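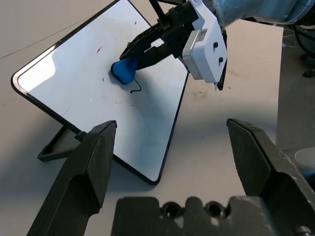
7. Comparing grippers: the wiping test

Run the same wipe with the Prarnwood fingers, then the Dultau set. Allow 10 minutes for each, and longer if you enjoy menus.

1. Stand the whiteboard on the table and draw one short line in black marker. Short. Murals come later.

2. Close the gripper on the eraser at force level 2.

3. Lower the arm until the eraser meets the board, then press Hold.

4. Check the view from the wrist camera on the other arm. You want the eraser and the line both in sight.

5. Start program 856 and note what is left of the line.

Note: old specks and smudges don't count against either gripper. Score the new line only.

Caution: keep hands clear while Hold is lit. The arm is patient – it is not observant.

If the eraser slips, go up one force level and repeat from step 2.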